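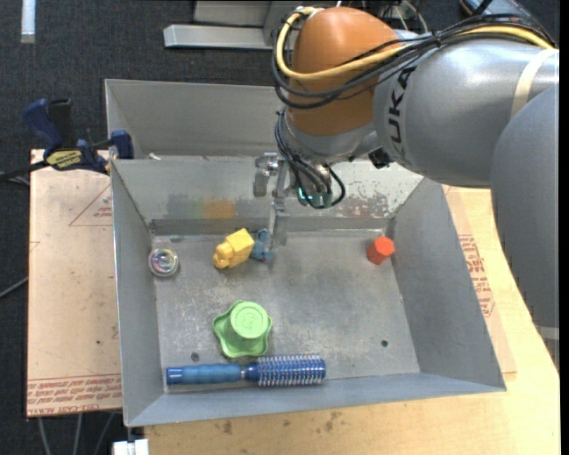 Karkeo bin picks, hand-driven set

Hi! Thanks for grabbing this. It's a set of teleoperated pick and place episodes I recorded in my workshop in Judport, mostly over one long March, and I've tried to write down everything I'd want to know if I were the one downloading it. If I missed something, open an issue and I'll add it.

What's in it

There are 321 episodes. Each one starts with a handful of small things lying in a gray metal bin and ends when I've picked one of them up and set it down in the second bin behind it, or given up. I drove the KUKA arm myself for every single one, so the style is consistent (and so are my bad habits, sorry).

The objects are whatever was small enough to grab and different enough to be interesting. The blue hairbrush is in a lot of episodes and you'll get to know it well. The yellow toy-like block and the light green cup shape with the wavy rim turn up often too. I also kept a small round transparent thing in the mix, which I'd suggest holding out for testing if your model leans hard on color.

How I recorded it

I steer with a handheld controller in my right hand and squeeze a trigger to close the gripper. The software side is Shehu, my little bridge that turns hand motion into arm targets and writes everything to disk. It only moves the arm while I hold the side button down, so when I need to shuffle my feet or untwist my wrist I let go, reposition, and carry on. You'll see those moments as flat stretches in the action stream – I left them in, but there's a column called clutch so you can drop them in one line.

Folder layout

episodes/ has one folder per episode, with the video, the arm state and my commands
splits/ has the train and test lists, with 70 episodes in test
notes/ has my comments, typed right after each session and full of typos
tools/ has the loader and a small viewer

Each episode folder also has a file called result.txt with one word in it: placed, dropped or quit. I kept the failures on purpose. There's some really useful recovery behavior in there, especially where I nudge something away from a wall before trying again!

Things to watch out for

Objects close to the walls are hard. I tend to come in slow and tilted, and if you train on only those episodes you'll get a very timid robot.

The gripper hides whatever it's reaching for in the fixed camera view, so don't expect a clean look at the object right before the grasp. The arm state is your friend there.

In 12 episodes the command log starts late. They're listed in notes/late_start.txt and the loader skips them unless you tell it otherwise.

I got faster as I went. If you sort by episode number you can pretty much watch me learn, and I'd shuffle before training for that reason.

Versions

Version 5 is the current one. It fixes the trigger values, which were flipped in the older files (open was closed, closed was open, a whole evening of confusion for me). If you have scripts built on version 4, check that first.

Galtemness, the follow-up set with two-handed control, is still being cleaned up. Same folder layout, so your loader code should carry over.

Use it for whatever you like, and if you publish something with it, a link back to this page would make me happy.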